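**Re: [belay-list] how many episodes before we train?**

March 19, 2025

Hi all,

On Tomas's question from last night:

> We have 500 episodes of the flower task in the Pruviditz folder and I'd like to kick off a run before the weekend. Is there any reason to wait for the full 2080? Also, do the wrist views need to be checked by hand, or is the script enough?
> — Tomas

Go ahead and run on the 500, I'd love to see what comes out! Just don't read too much into the numbers, because the first batch is really narrow. I went through a good chunk of it over lunch and the starting layouts are way too much alike. Same stem, same spot, same angle, over and over (my fault, I was teleoperating half of those and I get into a rhythm). A policy trained on that will probably look great on our table and fall over the moment someone at Kustport sets it up a little differently.

So for the next 1000 I'd like us to shuffle between episodes, and I mean really shuffle. Turn the basket. Start with some flowers already in it. Put the loose stem where the arm has to come at it from a side it doesn't like. I've added a column called "reset" to the Eleo sheet, please fill it in even if you only moved one thing. If you forget, leave it blank and don't guess, I can sort out the blanks later.

About the leaves: a few of you asked whether to clear away bits of greenery before recording. Please leave them! I'd much rather have the model learn to ignore clutter now than find out in April that it grabs at every green thing on the table. Same goes for flowers that are half out of the wrist view at the start. Keep those too.

As for checking by hand, the script catches dropped frames and that's pretty much all it catches. I've been opening the first wrist frame of every 5th episode, which goes faster than it sounds once you get the hang of it. The kind of start I'd like to see more of:

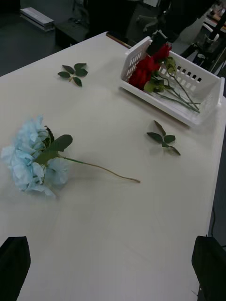

*Wrist view: blue hydrangea lying loose, red roses in the basket, two leaf sprigs left out on the table.*

The bloom runs out of view on the left and there's a lot of bare table between the fingers, so the arm can't just close on whatever is straight ahead.

Tomas, when your run is going, can you post the config to the list? I want to check that the image crop matches what we used on Belay before, I have a feeling somebody changed the default (might have been me).

Eldana Admasu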